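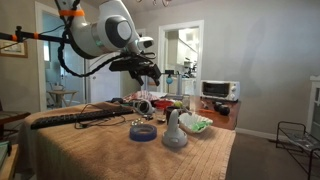
*Keyboard and cable on the towel-covered table.*

**Progress report, hymn reception project (Lauritsen grant), through June**

Poul, sorry this is short, I have the archive until 4:30 and then the reading room shuts. Fuller version with footnotes to follow.

## Where we are

Transcription of the Mitivura mission hymnals is done except the last box. 487 hymns entered so far, from 16 printed books plus the two handwritten ones. The handwritten ones are slow. Same copyist I think, who drops vowels at line ends and doesn't mark verses.

Scripture index now at 1,045 entries. Each one ties a line of a hymn to a verse, graded as quotation, paraphrase or echo. Still arguing over the echoes. Current rule: two shared content words or it doesn't go in. Too strict for the Psalms, probably, but at least we can defend it.

## What's coming out of it

- Jonah. Far more than expected, 51 hymns, and almost all from the prayer in chapter 2. The fish hardly comes up. Nineveh hardly comes up either.
- The later editions cut verses on judgment and put in verses on harvest. Older literature says the missionaries did this. The prefaces say otherwise, the local editors sign them and give their reasons, and the reasons are about what people would sing at planting time.
- Ruth is missing completely from the early books and then turns up in three hymns in one edition. No idea yet. Might be one author.

The Jonah material is a paper by itself. Draft is at the halfway point, introduction needs rewriting because I argued with a book I no longer disagree with.

## Behind schedule

Tune names. Planned to match every text to its tune by now and we have maybe a third. Many books give only a meter, and the meters are wrong often enough that I stopped trusting them. Would like to move this to the second half and drop it from the June targets, if Lauritsen will agree to that.

The Ornora parish registers also not seen. Letter sent twice. The parish office says they are at the binders.

## Money

Travel underspent, on account of Ornora. Scanning overspent, the Truvent quote didn't cover foldouts and there are a lot of foldouts. The one roughly cancels the other. Asking permission to move the travel balance across, form attached, needs your signature on page 2.

## Next

1. Last box of hymnals.
2. Second reader for the echo entries. Need somone with good Hebrew and patience.
3. Jonah draft to you for comments before it goes to a journal.
4. Ornora, if the registers come back.

One question I need answered soon: does the grant want the index public at the end or only deposited? The congregation that lent the handwritten books is fine with the printed material going online but wants to talk first about thier own two. I said we would wait for them and I'd like that in writing from our side.

Will call after the archive closes.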